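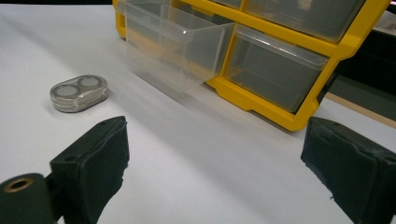
Small Things, Flat Surfaces
Gallery by Els Van Beek
Posted Fri 13 October

I have been sorting the small stuff. Every home in Mistholm has a drawer for objects too little to store and too useful to throw out, and ours had been closed by force since spring. The rule is simple: everything comes out onto the white table, and nothing goes back until it has a name and a place. I gave it 12 minutes. That was optimistic.

Oval case, clear plastic, rounded ends
Two round compartments side by side, pale gray on top. Contact lenses or pills — the household is divided, and no one in it wears contacts.

White tabletop
Very good for finding things. Also very good for showing how few of them you needed.

Still to come: the button tin. My aunt in Prutia says it holds 500. She has never opened it, but she says so with great confidence.

Comments are open. If you know your cases, please settle this before dinner.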